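Plumilico is a parish and small market town in the valley of the river Aguiar. It has 353 inhabitants in the town itself and is known in the region mainly for its linen, which was woven in private houses until the middle of the last century.

The name is of uncertain origin. The local historian Aníbal Amaral connected it with an old word for feather, while Lurdes Vilela prefers a family name which appears in a land register of the monastery at Giltari. Neither explanation is accepted by everybody.

History

The oldest houses stand on the left bank, near the stone bridge. The town received the right to hold a market, and the market is still held on the first Saturday of November. Flax was grown on the wet fields below the bridge and was carried to Giltari, 9 kilometres down the valley, where the merchants lived. At the best time of the trade there were 240 looms in the parish, most of them in kitchens or in the room above the stable.

The decline came with cheap cotton. Many families left for the coast, and the flax fields were turned into pasture. The Wivel mill, the only real factory which Plumilico ever had, worked for eight years and then closed. Its chimney was taken down, but the main hall was kept and serves today as a store for hay.

Linen and clothing

The cloth of Plumilico was heavy and rather grey. It was used for sheets, sacks and working shirts, and only the finest part was bleached on the grass and sold for the church. Bohumila Hubáček, who studied the weaving of the valley, described a narrow border of crossed threads which she did not find in the neighbouring parishes.

The working shirt had no collar and was worn by men and women. It disappeared from daily use together with the looms -- people bought ready-made clothes at the market, as they do now.

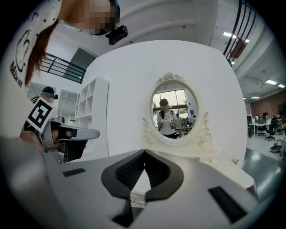 A few old shirts are kept in the parish house, where they can be seen on request. Lurdes Simões has published the patterns of the border in a small book, which is out of print.

Contact | Copyright Aguiar Valley Encyclopedia | Back to top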